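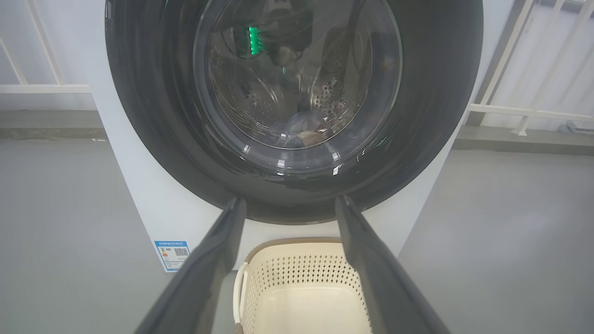
Open day at Kilard: the laundry robot

Quick one, typing this on the train home before I forget it all.

So, Tuesday, open day at Kilard. Went mostly for the laundry demo, run by a small firm called Hustarness. Doors at 2, and by then there was already a queue down the corridor. Coffee decent. Biscuits gone.

The job sounds like nothing. Washing in the machine, basket in front of it, arm has to get the door open, take the washing out, drop it in the basket. I do this half asleep most mornings. Took the arm 15 minutes, with Ryota Kubo standing next to it talking us through every pause. There were a lot of pauses.

Main thing I learned — cloth is horrible. A cup is always a cup. A towel is a different shape every time you let go of it. Ryota said they practise with small loads first, a couple of bits at the bottom of the drum, and only build up once it can manage those. And the drum is a pain too, shiny metal behind curved glass, so the wrist camera gets reflections all over the place. Never thought about that before. Now I can't stop looking at shiny things.

First go, it got hold of the door and then lost it. Big groan from the back row. Second go fine, door open, in went the fingers, out came a pale blue thing, bit of a dangle, into the basket. People clapped! I clapped. For a wet cloth.

Asked Chiyo Kobori (she does the grippers) why just the two fingers and not a proper hand. Less to break, she said, and much quicker to swap. She also let a boy of 7 steer it with the hand controler, and he was better than me. I put the basket on its side. Sorry Chiyo.

Didn't get round to the Cadano stand, the one with the sorting belts, too packed. Will try again in May if they do another. Bring a sandwich, the café shuts at 4 and there's nothing else near by.

More on the Spahić talk when I've found my notes, I think they're in the other coat.

Filed under: Days out, Robots & gadgets
4 comments
Shared 15 times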